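Dennis Swai did not plan to run a mending shop. He had been driving a van for Plurkska for six years when the depot closed, and he spent the first month at home going through a pile of clothes his sister wanted to throw out.

"There was a coat with a torn lining and I thought, I can do that," he says. "I couldn't, as it happens. I did it three times before it sat flat."

He opened Zedus in August, two years ago, in a former shoe shop near the bus station. The rent was low and the window faced north, which he liked for matching thread. In his first year he took in 451 jobs, nearly all of them hems and zips. Hems are still what pays the bills.

"People come in a bit embarrassed," he says. "They've got a pair of trousers they bought for work and wore twice. I tell them the price and they're surprised it's low, or they're surprised it's high. It's never in between."

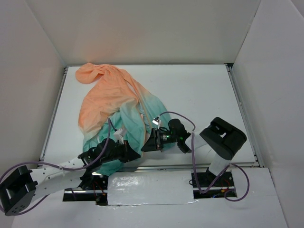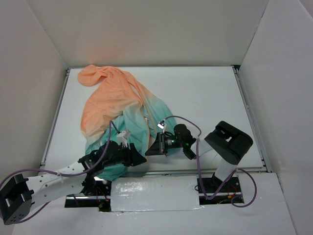 He charges by the job and keeps a list taped to the counter. A plain hem is the cheapest thing on it. A coat lining takes him most of a day, and he admits he loses money on those. He has thought about dropping them but says he would miss the work.

Cloth has got thinner, in his view, even in the time he has been doing this. Older shirts have enough spare fabric in the seams to let out. Newer ones often have none, and a tear near the seam means a patch.

"I don't mind a patch," he says. "Some customers do. I show them one I did on my own jacket and then they can decide."

The spring was quiet. He shut for 40 days and used the time to finish a backlog and repaint the back room. When we spoke in July 2020 he had been open again for a few weeks, with one customer allowed in at a time and a box by the door for drop-offs.

He would like to teach an evening class next year - just buttons, darning and simple hems - if he can find a room that holds more than four people.

"My sister wants to come," he says. "She can bring the coat."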